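Search this site
Filed under: Workshop notebook, Film restoration, Trinda

March, late afternoon

Spent most of today on reel four of Trinda and I'm happy to say it's in much better shape than the can led me to expect! For anyone joining partway through, this is the family melodrama with the ferry crossing and the two sisters (the one everybody's aunt seems to remember and hardly any of us have seen on a big screen). Our print came from the old Kelemen cinema and somebody there loved it, judging by how tidy the splices are.

I measured the reel twice. First pass gave 3,000 frames for the ferry sequence, second pass gave 3,040, and I'm going with the second — I'd forgotten to reset the counter after lunch. The Selulside notes list a missing shot at frame 573, where the older sister turns from the rail. We have it, the whole turn, and she's wonderful in it.

Shrinkage is mild. I've left the gate setting where Melati Govindasamy had it for reel three, so please don't touch it, whoever is in next.

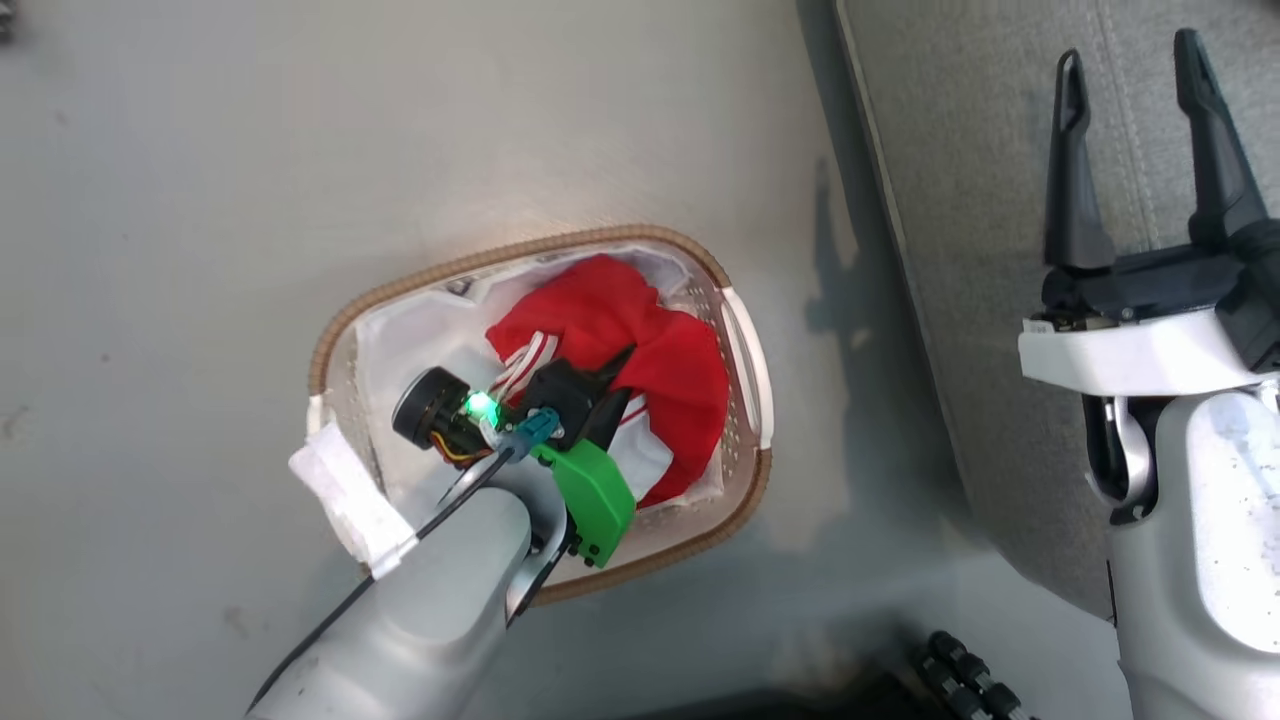
Still to do

- Sound on reel four, from the first song onward. There's a hum under the dialogue and I can't decide if it's ours or theirs.
- Subtitles. Line 42 has the mother saying "eat first," which is right word for word but loses the scolding in it. Melati, could you have a listen?
- Ask Plirnness whether their print has the longer wedding scene. Ours jumps straight from the kitchen to the dancing, and I've always suspected there was a toast in between.
- New leader for the head of reel five.

I'll start on the hum tomorrow morning, before the heating comes on.

Comments (3)

Melati G.: Listened twice. I'd go with "eat first, then argue." It's longer but she says it slowly enough.

reelkeeper: So glad the turn at the rail survived. Any chance of a screening?

Joan: My mother saw this one at the Kelemen and still sings the ferry song!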